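Speaker notes, "What the quote leaves out". Forty minutes, July, after the tea urn arrives and before anyone has finished with it.

**Slide 1 — title**

Wait for the door. Say hello. Say I've been laying and repairing driveways, paths and back yards for long enough that my knees file their own complaints.

Mention that the talk is for small paving and resin firms, one to six people, who price their own jobs. If anyone's here for tarmac, apologise and point to the other room.

**Slide 2 — the 283 job**

Start with the one I lost money on. A drive at Zesdale, gravel, slight fall towards the garage. I quoted for digging out, sub-base, edging, block. Lovely quote. Two pages. I'd spelt "herringbone" right.

What the quote said about the ground: "excavate to suitable depth". Suitable to whom? We found an old concrete slab under the gravel, and under the slab a second, older slab, as though somebody had been saving them up. The extra breaking out, carting and tipping left me with £283 for the whole job, before diesel.

PAUSE. Someone will laugh because it's happened to them. Let them.

The customer was perfectly polite about it. She had a document saying "suitable depth" and I'd written it.

**Slide 3 — say the number**

Depth in millimetres, in writing, every time. On that drive we needed 200 for the sub-base and I had it in my head. Customers can't read my head, and I've had trouble with it myself.

Then the line that goes under it. Read it out slowly, people will want to copy it:

> Price allows for excavation in soil or loose fill only. Concrete, brick, tree roots or services found below the surface will be shown to you and priced before we carry on.

"Shown to you" is the bit that matters. I used to ring people up and describe a slab. You'd be amazed how little a slab comes across on the phone.

**Slide 4 — trial holes**

Two holes, spade width, one near the house and one near the road. Takes half an hour unless you meet the slab collector.

Objection from the floor, usually at this point: "I'm not digging holes for a job I haven't won." Fair enough. I charge for it and knock it off if they go ahead. I've had people walk away over that charge. They were going to walk away over something.

(If short of time skip to 6.)

**Slide 5 — where the water goes**

Everyone in this room knows falls. The customer doesn't, and thinks a flat patio means flat. I had a chap at Hellus Terrace go round mine with a marble. Put the fall in the quote, say which way it runs and what it runs into. If it runs into a drain, say who's checked the drain. If it's me, I want to be paid for lifting the lid.

Don't get into the planning rules on front gardens here. Last time that was twenty minutes and a man drew on the flip chart.

**Slide 6 — samples**

Hand round the Mumix tray. Warn them the buff looks pinker under strip lights.

Dry samples lie. Bring a spray bottle and wet half of each one. Do it on the customer's drive, in daylight, next to the brickwork, and get them to write the colour name down themselves. I had a full complaint over "Autumn", which turned out on inspection to be four different colours from four suppliers, one of them grey.

Same goes for stamped concrete. One mat impression on a square of board tells you nothing about how the pattern looks across 54 square metres with a manhole in it. Take them to see a finished one. Ring first.

**Slide 7 — the joints**

Short one. Concrete cracks. We cut joints so it cracks where we'd like. Put a sketch of the joint lines in the quote, because the day the saw comes out is a bad day for the customer to learn there are going to be lines.

Nobody has ever thanked me for a joint sketch. I've also not had a joint argument since I started drawing them.

**Slide 8 — stage payments**

Keep a straight face. Deposit, payment on completed sub-base, balance on finish. I also hold a fixed £300 line for making good verges and kerb edges, and if we don't touch them it comes off the bill. It's the only line in the quote that people phone up to be nice about.
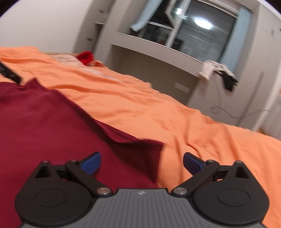
Keisha Szabo: you've got the sub-base payment the wrong way round. If you ask for it once it's finished, you've already paid for the stone and the wagon. Ask for it when the dig's signed off and before the stone's ordered, then a row about hidden concrete happens while there's still a hole to point at.

She's right, and I've changed my terms since. Own up to it here and give her the credit. Leave slide 8 as it is and correct it out loud, it goes down better.

**Slide 9 — exclusions page**

One page, big type. Mine has weeds, moss, oil drips, the neighbour's lorry and skips dropped on it before it's cured. Jalen Greenberg has a better one and says anyone can pinch it, so copies are by the door.

Read out the Šimek clause, named after the customer who reversed a horsebox over wet edging and asked if that was covered. It wasn't. It's now in bold.

**Slide 10 — questions**

Likely ones:

- Sealing: once it's cured and dry, and put the re-seal interval in the handover sheet.
- Resin over old concrete: depends on the concrete. See slide 2.
- Winter working: I've a thermometer and a low opinion of forecasts.
- VAT: ask an accountant.

Collect the sample tray before they leave. Last time I came home two short.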